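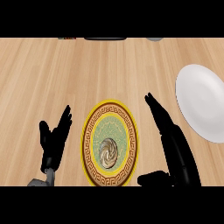

I've been meaning to write this up since October, so forgive me if it runs long. It's about what happened at our bakery kitchen when the company decided we were getting robots on the plating line. (1/12)

For anyone new here, I work at Hernmont. We bake and plate for hotels and conference places, mostly breakfast and afternoon trays. I started on the night shift when my youngest was in kindergarten and I've been on plating ever since, so I have opinions. (2/12)

On a big day 4000 pieces go through our room. Rolls, twists, little tarts, all of it moved by hand from rack to plate. If you've never done it, the baking isn't what gets you, it's the reaching. Reach, turn, set down, reach again. My right shoulder could tell you all about it. (3/12)

The new setup is called Ornitz, and it has two hands, with fingers and thumbs like ours. Before anything moves in our building it gets tried out in a computer simulation, and that's the picture up top. Black hands either side of the fancy plate with the Greek key border, one swirly roll on the green part, and a plain white plate off to the right. I have spent more time looking at that tabletop than at my own kitchen table this year. (4/12)

What I didn't expect is that they'd want us in on it. The engineers came over from the Dridach site and asked the plating crew to sit down with them one afternoon a week. I figured it was a courtesy — coffee, a slideshow, back to work. We ended up arguing for two hours about how to pick up a twist. (5/12)

You can't grab a twist from the top, you see. The folds flatten and it looks like somebody sat on it. You come in low from both sides and let it rest on your fingers, and you never, ever drag it, or you'll leave crumbs on the pattern. I'd been doing that for years and had never once said it out loud. (6/12)

So we wrote it all down. Our list of notes got to 204 lines, and some of them are very silly (there's a whole argument in there about which way the tail of a roll should point). But the engineers took them seriously and that meant a lot to people who don't often get asked! (7/12)

Now the harder part. Our crew was 70 people before this started and everyone could do the math. There were some long, quiet breaks. The union got it in writing that no one on plating loses hours through the first year, and that anybody who wants training gets it on paid time. I'd sleep better if it said two years. (8/12)

Some 40 of us have signed up so far. I'm one of them, and I was nervous, I won't lie. The course is about checking the runs in simulation, flagging the bad ones and saying what went wrong in plain words. My kids think it's hilarious that I come home and say I watched rolls on a screen all day. (9/12)

Things I'm glad about: my shoulder, first of all. Days that start at six instead of two, for those who switched. Things I miss already: the talking. On the line you stood elbow to elbow and heard everybody's news. At the screens we sit in a row with our backs to each other, and I've asked if we can turn the desks around. (10/12)

A few of the older hands don't want any part of it, and I understand that completely. They've moved over to the Ó Flaithearta account, the wedding trays, and those are staying all handwork for now. It's lovely work and they're the best at it. I do wish it paid the same as the training track. It doesn't yet, and we've raised it. (11/12)

If your workplace is about to do something like this, ask early to be in the room, and ask to be paid for being there. Get the hours promise on paper before the machines are bolted down. And write down how you do your job, even the bits that feel too small to mention — I'm still adding to mine. Happy to answer questions, but it'll be after supper, I've got dough of my own rising. (12/12)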